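Linis Glass Pitcher with Beige Collar – Review After Nine Months

Posted January 27, 2019 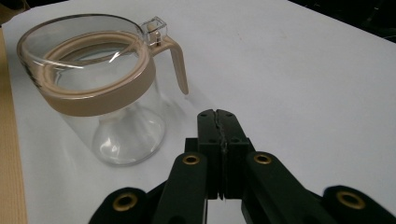 I bought the Linis pitcher last April to replace a plastic one that had gone cloudy. I wanted glass, I wanted a handle I could get my whole hand behind, and I didn't want to spend a lot. The Linis was on the shelf at Porlow, next to the Fadley I had gone in to buy, and it was cheaper. The body is clear glass with straight sides, and the beige plastic collar goes all the way around the top and carries on over the inside lip. The handle is the same beige and comes off the collar in a hook shape, open at the bottom. It goes with our kitchen well enough. I would have taken white if they made it.

Pouring

This is the best thing about it. I fill it most of the way and pour with one hand, and the stream stays where I aim it. Very full, it will dribble down the outside if you tip slowly. Tip it with some confidence and it doesn't. I have arthritis in my right thumb and the open handle suits me better than a closed loop, because I can slide my fingers in from below. My husband has bigger hands and says the end of the hook presses into his little finger. He uses it anyway.

Size

It holds enough for four glasses at supper with a bit left over. It stands upright in the door of our refrigerator with the shelf above moved up one notch. Measure your door first, handle included. The handle adds more width than you expect, and ours has to go in turned toward the milk.

The bottom

The glass rises up into a rounded cone shape inside the base. I didn't notice it in the store. It means a regular bottle brush won't sit flat, and lemon pulp collects in the low part around the edge. I use an old dish brush with bent bristles and that gets most of it. If you only keep water in yours you can skip this section.

The lid fitting

There is a small clear plastic piece where the handle meets the rim, and the lid attaches there. Mine was stiff for the first week and then loosened up. The clear plastic has picked up some fine scratches from washing, and tea gets into the corners of it. A toothpick clears it out. I leave the lid off when the pitcher is on the table and put it on for the refrigerator, mainly to keep the onion smell out of the water.

I would have liked that piece to be beige too, or at least something sturdier. It is the one part that feels cheap. It hasn't cracked so far, but I don't lift the pitcher by the lid and I wouldn't let a child do it.

Washing

I wash it by hand. Water gets up between the collar and the glass and takes its time coming out, so I stand it upside down on the rack overnight. We have hard water, and after a month or so the glass gets a white film. Vinegar left in for an hour takes it off.

Compared to the others

My sister has the Fadley. The glass is thicker and the lid closes tighter, but it is heavy when full and I can't pour it with one hand. I also had a Psarras years ago, all glass with no plastic on it anywhere. That was the easiest of the three to clean. The handle broke off in the sink.

Would I buy it again

Yes, at the same price. I'd give it four stars out of 5, with the missing star for the lid fitting and the cone in the bottom. It gets used every day here, mostly for water, and for iced tea from April on.

One more thing for anyone ordering it – mine came with a sticker on the glass that left glue behind. Cooking oil on a paper towel took it off.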